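July, morning. Bench tidy, second go

Started at 8 with the waste sorting, before anyone else wanted the table. Put fresh brown paper down first. The old sheet had a split near one corner and crumbs were getting under it, so it has gone in the recycling. The new roll is from Nazari and is a bit stiffer than what we had. It curls for the first hour after cutting. I weighted the ends with the tape dispenser and a box of screws and left it while I did the labels.

Bags: we are down to the last of the Staser ones. They cling to themselves and take a while to get open. The Vutham bags are thicker and stand up better in a bin, but they are noisy and cost more. Hanna Pietrzak wants to stay with Staser until the order from Greddale comes. Fine by me, as long as somebody writes on the box when it is opened.

Ran the hand brush over the shelf above the sink as well. Plenty of dust, some rice, one dead moth. Washed the brush afterwards and stood it bristles up on the draining board.
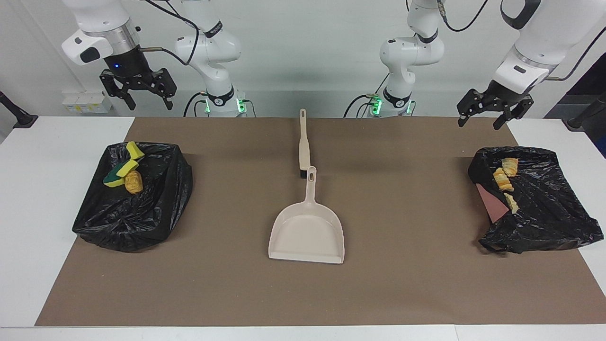
On the sponges - the yellow ones with the green scouring side are for the sink and the worktop only. Once the green layer starts lifting they go in the rubbish. Please don't move them down to floor duty, we did that in the spring and they ended up back in the sink. Plain ones can be used for wiping the table but need rinsing out properly and squeezing. I have put a new pack in the left-hand drawer, behind the cloths.

Food waste is still getting mixed in with everything else. If it is bread or anything that goes mouldy, the bag has to be tied and taken down the same day. Weighed yesterday's two bags on the parcel scale before they went out: 700 g and 200 g. The heavier one was mostly wet paper towel.

The dustpan is a nuisance on the paper. The front lip catches if you push it, and fine stuff goes underneath. Works better to hold the pan still, press down on the handle side and brush towards it in short strokes. Tried damp paper towel for the last line of dust and that did the job.

To do:
Cut a spare sheet of paper and leave it flat under the books overnight
Ask Hanna about the Greddale delivery
New label for the cloth drawer (the old one has lost its stick)
Find the lid for the small bin

Stopped at 2. Table wiped along the edges, scale back on its shelf.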